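Automation and Everyday Work
Handout for Unit 5: Can a machine do the chores yet?

Bring this with you, because I'm going to skip over the parts that are written down and spend our time on the arguing. Last unit we looked at factory lines, where the machine does one thing all night and the whole building is arranged to suit it. Now we leave the line and go to the places where nothing has been arranged for anybody: kitchens, laundry rooms, the packing bench at the back of a small shop. I love this unit (I say that about most of them, but this one I mean).

Start with the question people ask me at dinner

When somebody hears I teach this course, they want to know when they can buy the thing that folds the laundry. My answer is annoying. It depends what you mean by "can." There are machines that have folded a towel. There are machines that have loaded a dishwasher, wiped a counter, put a cap on a jar and hung up a shirt. If "can" means "has been done at least once while a camera was running," then we're in great shape and I should stop teaching and go buy one.

If "can" means you leave for work, come home, and the job is done without anything broken or on the floor, I'd say we're a good way off for most chores. Some of you will disagree with me on that, and please do, out loud, in class.

For the rest of this unit I want you to use three words carefully.

Demo: it worked at least once, in a place somebody set up.
Trial: it was tried many times, with the failures written down.
Service: people who didn't build it depend on it, and they complain when it stops.

Most of the arguments I hear about home robots are between one person talking about demos and another person talking about service. They could go on all evening.

Why the small stuff is hard

Think about the last time you tidied a table. You didn't plan it. You reached for a thing, your fingers met it a little before or after you expected, and your hand fixed the difference while you were thinking about lunch. That fixing is most of the skill. Almost none of it can be seen from across the room, and people who do it well can't tell you how they do it. Ask a good packer how hard she squeezes a box and she'll look at you funny.

A two-finger gripper has to get by on a lot less. Two pads come together, and whatever is between them either stays or slides out. You have five fingers, a palm, a wrist, skin that feels slip, and a second hand for when things go wrong. So the machine's designer has to think about approach much more than you do. Which side do I come in from? Is there an edge I can pinch? Will the thing tip, or roll, or scoot away when one pad touches first?

Rounded things are a pain. So are shiny ones, for a different reason: a camera sees the window and the ceiling lights sliding over the surface, and has to work out which of those shapes belong to the object and which are just light. And dark things on top of being shiny, forget it, I've watched grown engineers put masking tape on a perfectly nice object so their software could find it.

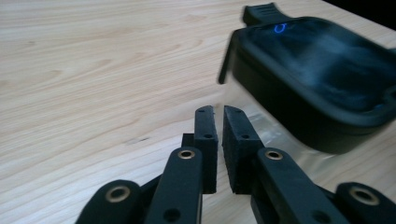 Then there's motion. Any camera that rides along with the hand is going to give you some blurry views, and the blur tends to come when the hand is moving fast. You can slow the hand down and get cleaner pictures. Now your chore takes four times as long, and the person paying for it wants to know why they shouldn't do it themselves. This trade between speed and certainty comes up in every single case we'll read, so start a page for it in your notes.

Where the examples come from

One popular way to teach a machine is to have people do the job while holding a gripper in their own hand, with a camera on it, and record the whole thing. You get the human's good sense about where to go and how fast, but squeezed through the same two fingers the machine will have. I like this idea a lot! It keeps the person honest. If you can't do the job with two pads, you probably shouldn't expect the software to do it either.

It has limits. A recording shows where the hand went, and depending on the tool it may say very little about how hard the fingers pressed. It also tends to be full of successes, done by people who got good at it, on tables with plenty of room. A machine that has only watched things go well may have no idea what to do when the lid falls behind the toaster.

Our first case: Oda and Dreren

You have both reading packets. Oda is a small project aimed at home tidying, meaning picking things up off tables and putting them where they live. Dreren is the shop-floor one, sorting returned goods at a warehouse in Workanberg. They use similar grippers and they came out very differently, so they make a nice pair.

The number everybody quotes from the Oda packet is 3,449 successful pickups out of 3,576 tries. That sounds terrific, and it's a real trial by our definition, so credit to them. Before you fall in love with it, go find the page on what counted as a pickup. The object had to leave the table. It did not have to end up anywhere. Work out how many tries failed, then ask yourself how you'd feel if your own hand dropped that share of everything you touched, coffee cups included.

Then ask the harder one. A chore is a chain. If clearing a table takes 6 separate moves and every one has to go right, the chance of finishing clean is lower than the chance of any single move working. Do the arithmetic yourselves (multiply, don't add, I get this wrong on the board about once a year). You can treat the moves as independent for now. We'll pull that apart later, because a bad first grasp has a way of spoiling the second.

Dreren never got a success rate that high. Their people stood next to the machine and took over when it got stuck, and a stuck item went into a side bin. And yet it's the one I'd call closer to service, since workers on the floor did come to rely on it for the boring part of the load. A side bin is a wonderful invention. Your kitchen doesn't have one, or if it does, it's you.

What about the money?

Keep it simple for this unit. Count the minutes a person spends on the job without the machine. Then count the minutes they spend with it, including setting it up, clearing space for it, freeing it when it jams, and redoing what it did badly. That second list is the one that goes missing from brochures. For a shop running the same job all day, setup gets spread thin. For a home, where you tidy a table for a few minutes and move on, setup can eat the whole benefit.

I also want you to think about who does those leftover minutes. In the Dreren packet, look for who empties the side bin and whether their job got better or worse. It's a short passage near the back and easy to miss.

For next time

Pick one chore you do yourself, something dull. Do it once the normal way. Then do it again using only your thumb and one finger of one hand, and go slowly enough to notice what you're doing. Skip anything hot, sharp or breakable, please. Write a page on where you had to change your plan, and mark each place where you used touch to find something out.

If you want extra reading, the Maris notes on the course page cover how grip pads are chosen and why soft ones wear out. They're dry but short. Read the first half before class and leave the tables for when you start your project.

Write your chain calculation on the back of the page. I'll collect both at the door.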